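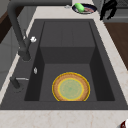 ¿Con qué se limpia un fregadero oscuro para que no se quede blanquecino?

Con agua templada, una gota de jabón neutro y un paño de microfibra, y después secándolo siempre. El velo blanco casi nunca es suciedad: es la cal que deja el agua al evaporarse, y en un fondo gris o negro se ve muchísimo más que en el acero de toda la vida.

Os cuento cómo lo hago yo, que llevo ya unos cuantos años peleándome con el agua de esta zona (durísima, de las que dejan la tetera como una cueva) y que al principio cometí todos los errores posibles. El primero, frotar con estropajo verde. No lo hagáis, por favor. El acabado mate se va puliendo a trocitos y luego quedan unos brillos que ya no hay manera de disimular.

El repaso de cada noche

Después de fregar, aclarad bien las paredes y el fondo, sin olvidar las esquinas, donde se queda la espuma. Pasad la microfibra escurrida y luego un trapo seco. Yo uso los trapos viejos de algodón de mi madre, que de tanto lavado ya no sueltan pelusa y absorben que da gusto. No se tarda nada, lo que tarda en subir el café o en hervir el agua de la manzanilla, y os aseguro que es lo que más se nota al cabo del mes.

La limpieza a fondo del domingo

Los domingos por la mañana, con la radio puesta y sin prisas, toca la cal. Mezclo 200 ml de vinagre blanco de limpieza con 300 ml de agua templada en un pulverizador, rocío el interior y lo dejo actuar 9 minutos – ni un cuarto de hora ni toda la mañana, que el vinagre tampoco es colonia. Después, esponja blanda, círculos pequeños y mucha agua para aclarar.

Dos avisos importantes. El vinagre no se mezcla nunca con lejía, ni a la vez ni uno detrás de otro sin aclarar. Y si tenéis encimera de mármol, cuidado con las salpicaduras, porque el ácido se come el pulido y la marca ya no sale. Yo pongo una toalla doblada alrededor y rocío muy de cerca, y si se escapa alguna gota la limpio enseguida con agua.
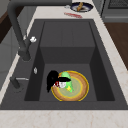
Fregadero gris oscuro sobre encimera de mármol claro.

Grasa, café y otras manchas

Para la grasa, el jabón de los platos y agua bien caliente suelen bastar. Con los cercos de té o de café preparo una pasta de bicarbonato y unas gotas de agua, la extiendo con los dedos y la dejo un ratito antes de retirarla con la esponja, sin apretar. Mi vecino Édgar Quintero, que cocina con cúrcuma hasta los domingos de paella, repite la pasta dos noches seguidas y le va de maravilla.

¿Y los aceites para que el negro se vea más negro? Los he probado y queda precioso una tarde – luego coge polvo, se pega todo y hay que volver a empezar. Prefiero secarlo bien y santas pascuas.

El grifo negro, con mimo

A los grifos negros mate, solo agua, jabón y paño suave. Si hay cal en la boquilla, mojad un trapito en agua con muy poco vinagre, sujetadlo un momento y aclarad. Mirad antes las instrucciones del fabricante, que hay acabados que no quieren ácido de ninguna clase.

La semana que viene os hablo de los desagües que huelen, que me habéis escrito unas cuantas con el mismo problema y tengo un par de trucos guardados.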